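Regripping and cleaning the two-arm cell

April 14, 2024

I went over the Kellik cell again this weekend. The left arm had been letting go of thin plastic, so I took the fingers off both grippers, wiped them with alcohol and put them back with new screws from Prenevex. Each finger gets 2 screws. I run them in by hand, then a quarter turn with the short key. After that I home both arms and let them open and close 20 times with nothing between them.

Then I go to zipper bags, which are the hardest thing I ask it to handle. They fold where you don't want them to and they shine under the lights.
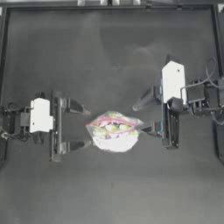
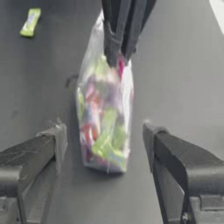
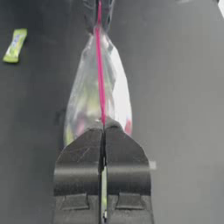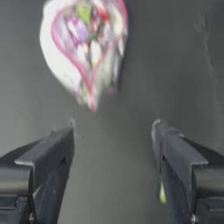

Zipper bag work on the gray table. The first one is the view from overhead.

I dropped the closing force to 40 percent and left the speed alone. The older fingers are scratched but the edges are fine, so they stay on until July. Next job is the cable loop at the right wrist. I have a Gajdoš clip for it somewhere.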